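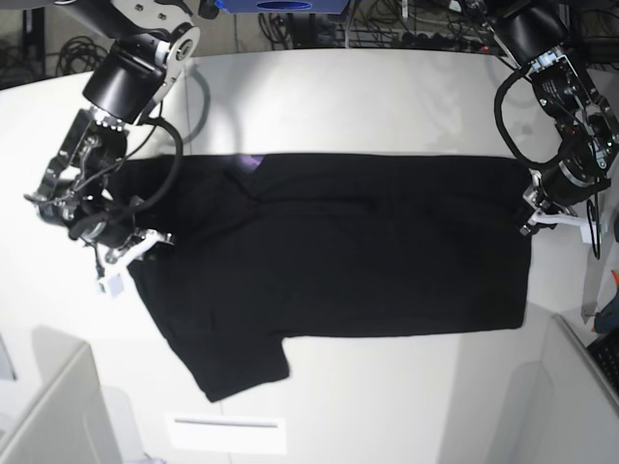

Why did the folding runs stop halfway? The wrist cable on one arm caught on its own bracket, and the controller read the extra load as a collision.

Figure 1. Bimanual folding of a black garment, with one gripper at each end of the cloth.

5.2 Cable faults

Of the 396 folding attempts made in July, 71 ended in a protective stop. We had first blamed the cloth. Dark fabric gives the Pillico tracker little to work with, and Gunnlaugsson spent most of a morning retuning it before the joint logs were read properly. The torque spikes came at the same wrist angle each time, whatever the garment was doing.

The cables are left in open loops so that the wrist can turn freely (Figure 1). Past 90 degrees the loop on the faulty arm could slip behind the bracket and pull tight. In nine of the stops the gripper also lost power and let go of the cloth – a more serious matter, as the Usia controller still reported a closed grip.

Hauksdóttir limited the wrist angle in software and fitted a longer cable. The false grip report has a separate cause, a status value that is not cleared when power drops, and it was still present at the time of writing. Until it is mended, operators are told to press the stop button before reaching over the table, even when both arms are at rest.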